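4. Setting out and using the fruit bowl

This section covers the Laxdal bowl from the Momanik table set. It explains how to place the bowl on a white table, how to fill it and how to look after it once it is in daily use. For the taller Grarus stand, go to section 5.

4.1 Before you start

Check that you have the following to hand:

One Laxdal bowl
Two soft cloths, one damp and one dry
Fruit, washed and dried

Peel the paper label from the base of the bowl. If glue is left behind, rub it with a drop of cooking oil and then wash the bowl in warm soapy water. Do not scrape the glaze with a knife.

CAUTION: The bowl weighs 1,000 g when empty. Carry it with both hands under the base. Do not lift it by the rim, even for a short distance.

4.2 Placing the bowl

1. Clear the part of the table you mean to use and wipe it with the damp cloth. Grit under the base will scratch a painted or coated top.

2. Dry the table fully.

3. Put the bowl down near the middle of the table. On a table that is used from one side only, set it a little further back so that the front stays free for plates or papers.

4. Turn the bowl until the lobes of the rim look even from where you sit. It has no front or back.

5. Lay the fruit on the table beside the bowl before putting any of it in. Leave a gap round each piece so you can look it over properly.
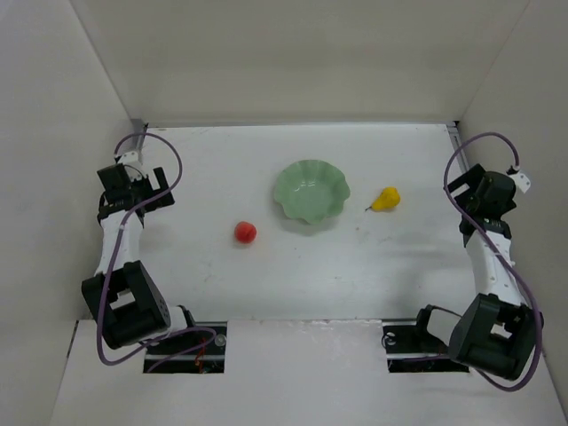 Fig. 4. Green bowl, empty, with the fruit laid out on either side.

6. Look at each piece and turn it over once. Put aside anything with split skin or a soft patch, to be eaten first or cooked.

Note: The wavy rim takes up more room than the base. Measure your shelf or tray against the rim. The widest point is 293 mm across.

4.3 Filling the bowl

1. Put round fruit in first. Apples and peaches settle in the bottom and stop the rest from sliding.

2. Lay pears on their sides, with the stem pointing in towards the centre. A stem pushed against another piece can pierce the skin, so leave it a little space.

3. Add smaller fruit last. Stop when the fruit is level with the dips in the rim.

4. Check that nothing rocks when you move the bowl slightly.

Note: Pears ripen from the inside. Press gently near the stem. If the flesh gives, the pear is ready and should be eaten within 2 days.

Note: Apples will bring on other fruit kept close to them. If you want your pears to last, keep them in a separate dish. If they are hard, put them in together.

CAUTION: Do not use the bowl for hot food, and do not put it in an oven or microwave. The glaze is not made for sudden changes of heat.

4.4 Cleaning

1. Take out all the fruit.

2. Wash the bowl by hand with warm water and a little washing-up liquid. Go round the inside of each lobe with a cloth, as juice collects there and dries.

3. Rinse, then dry straight away. Hard water leaves spots on the glossy inside.

4. Wipe the table where the bowl has stood before you put it back.

Do not use wire wool or cream cleaner. Dull marks left by these cannot be polished out and are not covered by the guarantee.

4.5 Marks on the table

White tops show wear sooner than dark ones. Small brown smudges often come off with a paste of bicarbonate of soda and water, left for a few minutes and wiped away with a damp cloth. Grey marks may be rubber or metal, and a clean pencil eraser is worth trying on these first. Scratches and chipped edges will not wash out. For Cemura tops, use the touch-up pen (part 336) and follow the leaflet supplied with it. Try the pen on the underside before you use it where it will show.

If the table has to be moved, take the bowl off it first.

Text for this section by Gunhild Skov, checked by Ho-yin Lau. Revised November.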